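首页 > 工作台笔记 > 试用记录 > Gisar 夹爪套件
打印本页 | 用邮件发送

2019年9月27日 Gisar 夹爪套件试用,包裹分拣工位
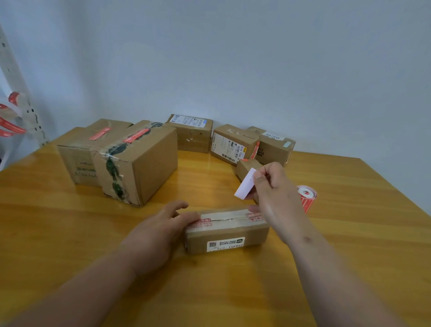
图1:桌上的纸箱,左手按着箱子,右手捏着一张白纸片。

先记一笔,免得过两天又忘:Gisar 这套东西是 Stadia 那边寄来给我们试的,试用期到下个月,到时候要么买要么退。里面有两个夹爪(一个平行指的,一个带吸盘的)、一个控制盒、一根长得离谱的气管,还有一张软件授权卡。说明书有英文和塞尔维亚文两种,英文那份明显是从另一份翻过来的,“suction”有一页居然写成了“breathing”,我笑了半天。Teodora Stojanović 看了原文,说原文倒是写得挺清楚的,所以后面凡是看不懂的地方我就直接问她了,效率高很多!

我们想让它干的活说起来很简单:纸箱从桌上拿起来,转到面单朝相机的那一面,扫码,放到对应的格口。人做这件事根本不用想,一只手按住,另一只手该撕撕、该贴贴。可是真把桌上这堆箱子当成“工件”来看,就会发现它们有多不讲理。大的那只胶带缠得皱巴巴的,到拐角那里全是褶子;有的面单贴在顶面,有的贴在侧面;有的字是倒着的,斜放的那只箱子上有一串数字干脆是侧着的。Gisar 的宣传册里全是崭新的、四四方方的白盒子,面单端端正正贴在正中间。我也想收到那样的快递。

安装

装夹爪比我想的快,四颗螺丝,法兰孔位对得上,没用转接板。控制盒的接头要小心,有个防呆口,但是反着也能塞进去一半,塞进去一半的时候指示灯照样亮绿灯,这个设计我不喜欢。我在这上面浪费了一段时间,一直以为是软件没装好,重装了两遍。Teodora 过来看了一眼,拔下来转个方向插回去,好了。以后谁接手:先看接头,再骂软件。

气管多出来的部分我暂时盘起来用扎带绑在支架背面,转弯半径不要再小了,再小就会折。

吸盘

先说好的。平整的裸纸板上吸盘很稳,标称负载是最高4公斤,我拿配重箱试了,提起来、平移、停住,都没有掉。声音也小,比我们现在用的 Nedeljković 那套安静太多了,旁边可以正常说话(那套一开泵大家就开始喊)。

再说不好的。吸盘一旦压到胶带边上就漏气。光面胶带本身没问题,坏就坏在胶带和纸板交界的那条台阶,还有皱起来的地方。大箱子那种缠法,顶上基本找不到一块能放心下吸盘的地方。长条的小箱子更麻烦,中间一道接缝,上面又封了一条印花胶带,吸盘正好想往中间去,软件默认就是取几何中心。我把吸取点手动往旁边偏了36毫米,好了不少,可是重心一偏,箱子起来的时候就歪,得把加速度降下来。降下来就慢。慢了就跟宣传册上的节拍对不上了,这个要写进给 Stadia 的反馈里。

我试过换软一点的唇边(盒子里附了两种硬度),软的那种对台阶宽容一些,对皱褶还是没办法。

平行夹爪

夹小箱子很舒服,力控的手感不错,设到偏低的档位也不打滑,箱子侧面没有压痕。大箱子就别想了,开口不够。Stadia 的销售在电话里说有加长指,要另外买,价格他“回头发给我”。到现在没发。

有一点我倒是挺惊喜:夹爪里带位置反馈,夹到之后能读出宽度。这样可以顺手判断夹到的是哪一类箱子,视觉没认出来的时候多一道保险。Teodora 觉得这个比吸盘值钱,我慢慢也同意了。

视觉和软件

软件叫 Gresusia,跟套件捆绑,授权按工位算。界面比我预想的好看,教点的流程也顺,拖一拖就能出一个程序。面单识别这一块我跑了300次,结果我把表放在共享盘里了,不在这里重复,只说几条感觉:

- 面单正对相机、光线均匀的时候很干脆,几乎没有等待感。
- 桌面太亮!我们这张木桌的漆面反光,条码旁边一出现亮条它就犹豫。垫了一块哑光灰布之后明显好转。布是临时的,请不要拿去擦东西。
- 倒着的字它不在乎,条码和二维码方向都能自己转。倒是箱子上其他印刷字会让它分心,会把箱子自己印的大黑字框成“疑似标签”。可以画屏蔽区,但屏蔽区是跟着相机走的,不跟着箱子走,等于没用。已经提了问题单。
- 红色胶带贴在面单旁边的话,软件有时会把红白交界当成面单的边。调了颜色阈值,好一点,没有完全解决。

还有撕面单、补贴标签这一步。套件宣传页上写着可以“协助贴标”,我翻遍了菜单也没找到,写信去问,回信说那是另一个模块,七月刚发布,不在试用范围里。那就继续手工吧。手工这一步我反而想多看看,因为我们自己做惯了都不注意:一只手压在箱子顶上,靠近一端,另一只手才腾得出来捏纸。夹具如果要代替压箱子的那只手,位置最好也放在靠一端的地方,给面单留出空间。Teodora 画了个草图,是一根带弹簧的压杆,我觉得可以打印一个出来试试,材料柜里还有黑色的线材。

杂项

- 红胶带那卷用完记得把尾巴折一下再放下,我每次找头都要抠半天,指甲都抠秃了。
- 控制盒断电以后程序会保留,但是工具坐标会回到默认值。我被吓了一跳,夹爪朝着架子就去了,还好速度调得低。每次开机先核对坐标!
- 急停试过了,从机械臂和控制盒两边都能停住。
- 备用吸盘放在左边抽屉,跟说明书一起。

目前的想法

如果让我今天就选,平行夹爪我愿意买,吸盘那一半想先看看有没有多点小吸盘的版本,能避开接缝的那种。软件嘛,好用是好用,捆绑授权这件事我要再跟他们磨一磨,我们有两个工位,不想为同一套程序付两次钱。Teodora 的意见跟我差不多,只是她对接头那个绿灯比我还生气,反馈信里那一段就由她来写。

还没做的:加长指的报价去催;换成真正的哑光桌垫;压杆打印出来;混放的时候箱子互相靠着怎么取(斜着靠在一起的那种,软件现在把两只当一只);再跑一轮面单识别,这次把灯换到侧面。表格我会接着往同一个文件里填,请大家不要改列名。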